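Last updated October 7, 2023

Speaker notes, Clesotside meetup. Keep it under 42 minutes this time.

Start with the number on the Amside poster: 1000 demonstrations. Ask the room what a demonstration is. Wait. Somebody will say "one finished task." Amside counts every time the operator pressed record, and I only know that from having asked twice.

Then my own log from August. I drove for 197 runs, all in the simulated house, all pick something up and put it somewhere else. I threw out a lot of them. Some were bad driving. Some were me changing my mind halfway down the hall, and a policy trained on that learns to change its mind too.

Slow down here. People like to say remote control captures "what the human knows." I don't buy it. It captures what the human could manage through a controller with a poor view and a lag. When I pick up a screwdriver at home I don't stop and line up my wrist first. Driving the arm, I stop every time. Guess what the robot learned.

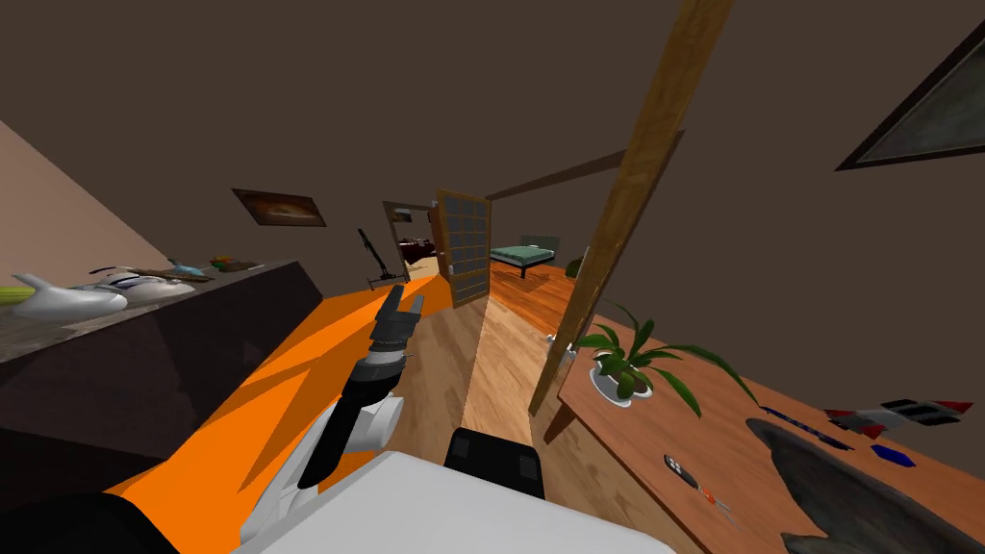 Hand guiding next. Vilhjálmur Fogh will probably object from the second row, let him. His point is that pushing a real arm around gives you smoother paths, and I agree. But your own hands are in the camera view, and you can't push a simulated arm at all. Westero's slides skip both problems.

Ask: how many operators? At Van Dusen it was 9, and their results were reported as one pile. I'd want them split by person before I believed any of it.

Don't end on a big claim. Say what I'd pay for: fewer runs, the failures kept and labeled, and a new house for testing.

Questions.

Comments

Arnar Bundgaard: Fair on the counting. Too hard on the stopping though, you can trim pauses out afterward.

pk_lathe: Trim them and the arm clips the table edge. Tried it.

Vilhjálmur Fogh: I sat in the third row.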